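Two arms on the refurbishing bench

Fengying Ren has worked at Tevberg for six years, most of them with a screwdriver in her hand. The shop takes in used office desktops and gets them ready for resale. Last year it handled 3,708.

"My wrists hurt by lunchtime," she says. "You lean into a case all day, and the boards are always deeper in than you want them to be."

Since December the work inside the open cases has been shared with robot arms.

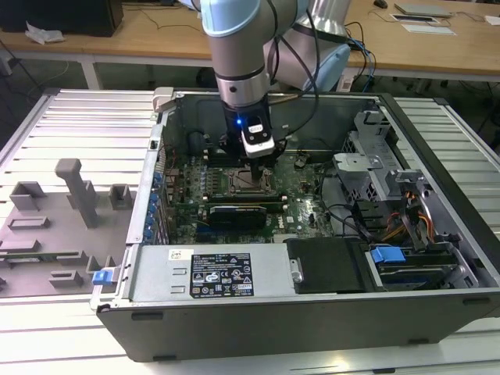
Purificación Sotomayor remembers that the first question on the floor was about jobs. She told people then that no one would be let go, and she says the crew is still the same size. What changed is the training – 32 hours each, on paid time.

Ren now plans the steps and takes over when a case is unusual. Older models with odd brackets still come to her. She misses some of it.

"I used to know a machine by the end of it. Now I know it from the screen, and I get up when the arm stops."
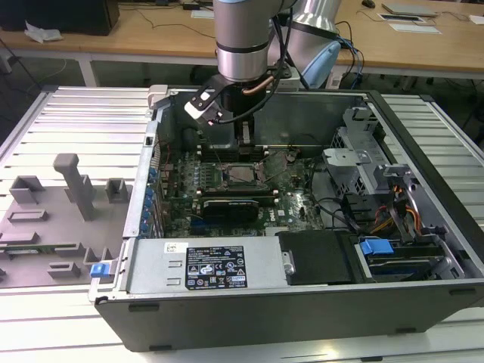
Pay was the harder subject, according to Sotomayor, and it took until spring to agree on a new grade for those who run the arms. Ren got it. She would like the evening shift to get it too.

"They do the same work," she says. "I've brought it up twice, and I'll bring it up again at the next meeting."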